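Group report, draft 2. Jianhua Du, Xiuying Peng

We looked at table clearing at Fostel, a cafe with 23 staff. Clearing is the first job they want automated, bottles and cups before anything else. Gripper does the picking, staff still wipe down.

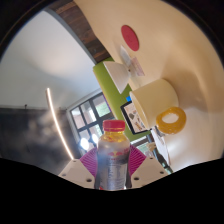 Yutong Shi thinks we've made too much of the hours saved, and that losing the chat with customers matters more to the floor staff. Fair point, added to section 4.

Interviews: most were worried about shifts. Two wanted training and hadnt been offered any. Booth tables take longest to clear.
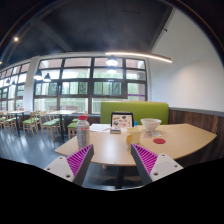 Then the rota, which changes in September. Fewer closing shifts, more prep. Pay for teh new duties still not agreed, need to ask Deming Gu before we hand in.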